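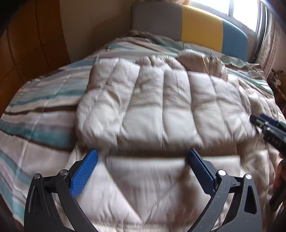 ## 3. Gripper build and bedding trial

The two hand-held grippers were assembled on the shared bench at Bodarlow by Callum Stockdale and Jhun Cruzado. The jaw arms are black plastic with a triangular cutout in the lower section and a blue pad at each tip. A camera on the tool records the jaws and whatever lies ahead of them.

### 3.1 Task

Fold a white quilted comforter on a made bed, one gripper in each hand. The striped duvet cover stays in place underneath. Each run starts with the jaws open.

### 3.2 Settings

- Jaw travel: 38 mm
- Runs planned: 13
- Runs kept after checking: 8
- Trigger spring: Ferora, second version

### 3.3 Notes

The stitched channels give the pads an edge to close on. Flat cotton is harder - the pads tend to slide before the cloth lifts. Fast hand movement blurs the fabric in the recording, so Imogen Dunmore has asked for slower approaches in the next set.

The first trigger spring was too stiff and was replaced in April. Pad wear has not been measured. Drawings for both arms are in Appendix B.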